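3.2 Work surface and daily reset

Most of the downtime we logged in the first months came from the work surface, and we were surprised by how much there was to learn about it! The cell was first run with the blocks sitting directly on the perforated table. Small parts would settle with an edge over a hole, the gripper would come down at the taught height, and the grasp would fail in a way that looked like a vision error. Weronika Brzozowska went through the failure logs from December and found that 15 of the 20 worst runs had this cause. We had spent weeks retuning the detector for nothing.

The fix was a plain wooden board laid over the table. It gives the blocks a continuous surface to stand on, and the pale wood is kind to the color segmentation, which had struggled with blue parts on a blue table. The table underneath keeps its job as the mounting grid for everything else, so nothing had to be moved when the board went in. Figure 4 shows the board with parts sorted into two color groups, yellow with green and blue with red.

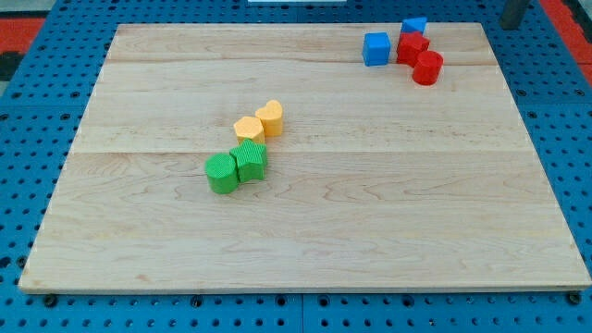

Figure 4. Work surface of the Mottram cell with plastic shape blocks in two groups. The near part of the board is clear.

Wood moves, of course, and we were curious how much that would matter. The taught plane is checked every morning with a touch-off routine that Shiela Ignacio wrote for the Derkico controller. The arm lowers a blunt probe at 6 points, records the contact height at each, and fits a plane. If the fit has shifted by more than half a millimeter from the stored one, the new plane is saved and the operator gets a message. Otherwise the stored plane stays. The whole thing takes less time than making coffee, and it has changed how we think about calibration — we used to treat it as an event, and now it is part of switching the cell on.

Cleaning matters more than we expected too. Fine dust makes light pieces slide when a finger touches them off center. The board is wiped with a dry microfiber cloth before the touch-off, never after, since leaning on it can shift it slightly. We tried a spray cleaner for a short time and gave it up when the glare in the overhead view got worse.

The gripper pads are the other item on the list. The sides of many of the blocks are ribbed, and the Bemon pads we started with wore into a matching pattern that pulled parts off axis during release. We now swap pads after roughly 19 hours of motion time, and the Clutonard pads currently fitted show much more even wear. A new pair is always followed by a fresh touch-off and a short open-and-close test on the cylinders, where a crooked pad is easiest to spot.

The procedure described here is the version in use on 5 July 2025. Section 3.3 covers the camera mount, which has its own set of problems.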